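Dystopias Should Show Us Breakfast

I finished the third Urkell book in May, and I still could not tell you what anyone in it eats. I know how the government fell. I know there are 4 districts and that the wall between them is 200 feet high. I know the girl at the center of the story has a mark on her wrist that she has to hide. But she has been on the run for three volumes, and I have no idea where her meals come from or who washes her one shirt.

This may sound like a small complaint. I think it is the main reason so many young adult dystopias run together in my head a month after I read them. The writers put their effort into the rules of the world and the person who breaks them. They skip the ordinary day. Without the ordinary day, I can't feel what the rules cost anybody.

Compare that with Trirkley, which got far less attention when it came out. The plot is thin. A boy works in a sorting plant, his sister gets sick, and he steals medicine for her. There is no chosen one and the regime is still standing on the last page. But the first 7 chapters take place almost entirely on his shift. We learn which line is easiest on the back. We learn that the older workers save their bread until the second break so they have something to look forward to. When he finally walks off with the medicine, I knew exactly what he would lose if he was caught, down to his seat at the bench.

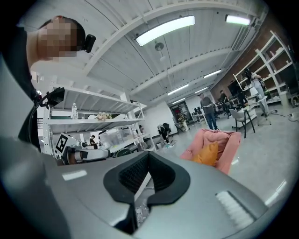 Some readers found those chapters slow, and I understand that. A fifteen-year-old picking up a book with a burning city on the cover expects the city to burn fairly soon. I was that reader once. But slow and empty are two different problems. The Urkell books move very fast, and I skimmed a good part of the second one because every chase was like the one before it. I did not skim Trirkley.

The usual answer is that publishers want a hook on page one. That is probably true, and I don't blame a new author for giving them one. A hook takes a page, though. It doesn't excuse the next 300. Flomex, a messy book in most ways, opens with an arrest and then goes straight to the family trying to get the door back on its hinges before the cold comes in. It takes them most of a chapter. That door did more to make me afraid of the police than any of the speeches later on.

I would also like fewer secrets. A heroine with a hidden power is interesting until she has to explain it, and then the book tends to become a manual. In Flomex the mother's secret is that she can read. She uses it twice. Both times I put the book down for a minute.

There is a fourth Urkell book coming, and I will read it, since I have come this far and want to know about the wall. I'm told it runs close to 1000 pages. I hope that somewhere in there she gets to sit down, and that the author tells us what is on the plate.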